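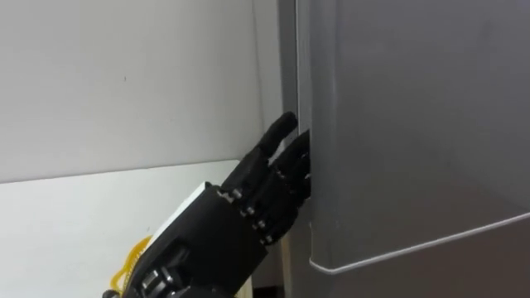 Figure 1. The Kurnirell hand with three fingers in the gap at the edge of the fridge door and the index finger pointing up.

Door Duty: A Review of the Kurnirell Robotic Hand Kit
Group project report, Applied Mechatronics
Prepared for Heike Schmieder
Monday, November 21, 2022

1. What we were asked to do

The department wanted to know whether the Kurnirell hand, sold as a kit by Erix, would suit second-year lab classes. The Erix brochure says it is "ready for everyday living." We took them at their word and picked the most everyday thing in the student kitchen at Jillum, a fridge. The brief was to build the kit from the box, get it opening the door, and say whether the department should buy more of them.

2. Building it

Erix allows an afternoon for assembly. We took 14 hours over several sessions, and some of that was spent arguing about page 6 of the manual, where the drawing shows the wrist bracket upside down. We know it is upside down because we built it that way first.

The parts themselves are good. The black finger segments went together with very little filing, the hinge pins seated properly, and nothing cracked. The fasteners come in unlabelled bags, and two of the sizes look the same until you are halfway in. A cheap set of calipers sorted that out.

Cabling is the weak spot. The yellow cable is longer than it needs to be and there is no clip for it anywhere on the forearm, so it hangs in a loop and catches on whatever is nearby. Hagedorn, who sell a competing kit, include a cable channel. They also charge a good deal more for it.

3. Getting hold of the door

The fridge has no handle. You get your fingers behind the edge of the door and pull, which people do without thinking and which took us most of June.

The stock software has a grip called Household Grasp. It closes all the fingers together, and on a flat door this amounts to a gentle punch. We wrote our own sequence instead. The index finger stays straight and out of the way, the other three bend into the gap beside the door, and the arm then pulls back. In Figure 1 those three are in behind the edge, one above another, with the index finger still extended. Several classmates have told us it looks like the hand is about to make a point in a tutorial.

Keeping the index finger straight was a compromise. With all the fingers hooked, the top one kept landing short and pushing on the edge of the door while the others tried to pull it. The hand was opening and closing the fridge at the same time, and the fridge was winning.

4. Results

We ran 400 attempts with the final sequence. The door opened on 201 of them. We would like it noted that this is a majority.

Most of the failures were the fingertips slipping off before the seal let go. The tips are rounded, and they have very little to hold on with. A smaller group of failures came from the starting position: if the arm was a few millimetres out, the fingers bent against the front of the door and stayed there until the software timed out. The hand has no touch sensing at this price, so it carries on with great confidence either way.

Nothing on the hand broke during testing. The wrist loosened once and needed tightening, and the motors got warm during long runs but stayed within the limits in the manual.

5. Support from Erix

We sent one email about the wrist drawing. The reply thanked us for our interest in the brochure and attached the brochure. A second email reached an engineer, who answered the same day, agreed the drawing was wrong and sent a corrected page. If you can get past the front desk, the support is excellent.

6. Would we buy it?

For teaching, yes. Students will learn a lot by putting it together, and the parts will survive them. The software is open enough that writing a new grip took us days instead of weeks, and the finger joints are easy to get at when something needs adjusting.

For everyday living, we would wait. Anyone relying on it for lunch should keep something in the cupboard.

If the department goes ahead, we recommend the following:
Order rubber fingertip covers with the kit. Erix sells them separately.
Print the corrected page 6 and throw out the original.
Buy cable ties.
Skip Household Grasp and start students on single-finger control.

7. Still to do

We did not get to the freezer. Our test code and the log of all attempts are on the course drive, and the fridge is back in normal use.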